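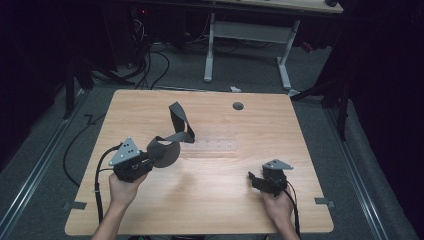

Volunteer court guides and mock hearing helpers wanted

Ulley Courthouse Learning Programme

We are looking for people to help run school and college visits at the old courthouse in Ulley. The next group of helpers will start in December. No legal training is needed for most of the roles. You do need to be reliable, willing to speak to a room of teenagers, and free for at least two mornings a month in term time.

What the programme does

Classes from schools in Ulley, Menwood and the villages between them come to the courthouse for a morning. Pupils are shown the courtroom and the cells, hear a short talk on how a case reaches court, and then act out a hearing from a prepared script. The cases are made up and deal with things like a stolen bicycle, a disputed parking space or a fight outside a takeaway. At the end the pupils who have been playing the jury give their verdict and explain how they reached it.

Last school year we had almost 300 pupils through the door. We had to turn several schools away for lack of helpers, mostly in the spring term.

Roles

Court guide. You meet the class at the door, take them round the building and keep the morning to time. A visit begins at 9.45 am and finishes at 12.30 pm. Guides should be able to manage two flights of stone stairs, as the cells are in the basement. If you cannot manage stairs, tell us and we will pair you with another guide who can take that part of the tour.

Hearing helper. You sit with one of the teams (prosecution, defence, witnesses or jury) and help them get ready. This means explaining unfamiliar words, making sure the quieter pupils get a part, and stopping the barristers from writing ten pages of questions. We give you the case papers a week beforehand.

Legal speaker. This role is for solicitors, barristers, legal executives and magistrates, working or retired. You give a talk of 20 minutes and then take questions. Speakers must not discuss live cases or give advice on a pupil's or teacher's own affairs. We ask speakers for one visit a term.

Script writer. We need two people to write new cases and bring the old ones up to date. The work can be done at home. The theft script still refers to a video rental shop and needs replacing first.

Training

All new helpers attend two evening sessions, from 6 pm to 8.30 pm, in the upstairs meeting room. The first covers the layout of the building, fire procedure, safeguarding and how a visit runs. The second is a full run-through of a hearing, with new helpers playing the pupils. After that you will watch one visit before taking part in another.

Nizar Hakim runs the training and will be your contact for the first term. Legal speakers need only come to the first session.

Checks

Everyone who works with the classes will need a criminal record check, which we arrange and pay for. A conviction does not automatically rule you out. Two of our present helpers came to us after going through the courts themselves, and their sessions are well liked by the schools. Please mention anything relevant on the form and Ching-wen Chiu will talk it over with you in private.

We also ask for two references. These can be from an employer, a tutor or someone who has known you for at least two years, but they cannot be from a relative.

Expenses

The roles are unpaid. We refund bus and train fares and car mileage within 20 miles of Ulley, and parking in the Poon Street car park. Claims should reach the office by the end of the month after your visit, with tickets or receipts attached. Tea and coffee are provided but lunch is not.

Who can apply

You must be 18 or over on the day you start. We would particularly like to hear from people who speak a second language, from British Sign Language users, and from anyone who can get to Menwood, where we hope to hold hearings in the school hall for classes that cannot travel. Law students are welcome, but please check your exam dates before you commit to the summer term.

How to apply

Ask the courthouse office for an application form, or collect one from the front desk between 10 am and 3 pm. The form has a box asking why you would like to take part. Please keep your answer to 200 words.

Duarte Barros and Ching-wen Chiu read all the forms. We then invite people in for an informal chat of half an hour, usually with one of them and a current helper. We have room for 6 new guides and a larger number of hearing helpers. If the role you want is full we will offer you another or keep your form for the spring.

Questions about the legal speaker role should be marked for Murray McIntyre. He is in the office in the mornings only.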